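The Yellow Mouse
By Raili Savolainen
June
3 min read

Gorka cleared his father's desk last, after the bed and the books had gone. He had told the agent he would be out by four. It was ten past two and there was still a box of chargers to sort through.

His father had worked for Wesarel for most of his life, doing the accounts from home once his knees went. He did them on a grey desk pushed against a grey wall, and he wore grey jumpers while he did it. The thing with the most colour to it, for him, was the mouse. It was bright yellow, with white buttons, and he had bought it at the servo in Gaete on the way back from a funeral.

"Why yellow?" Gorka had asked him at the time.

"It was the one they had," his father said.

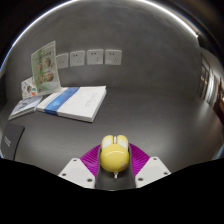
He put the chargers in the bin and kept one, in case. In the drawer he found a receipt for a new mouse, a black one, 47 dollars. He looked through the other drawers and the cupboard in the hall but there was no black mouse in any of them. He rang his sister.

"He took it back," she said. "He said it was too light. He said he kept losing it on the desk."

"When was this?"

"Before Christmas. He drove all the way to the shop and they gave him a credit. He spent it on birdseed."

Gorka said the agent wanted the keys by four and she said she knew that, he had told her twice. She asked if he had found the good scissors. He had not.

After she hung up he wiped the desk with a damp cloth. A man was coming for it at three and had already paid 200 for it without asking to see the drawers. Gorka wrapped the mouse in a tea towel and put it in the glovebox of the ute, on top of the logbook. Then he went back in and had another look for the scissors.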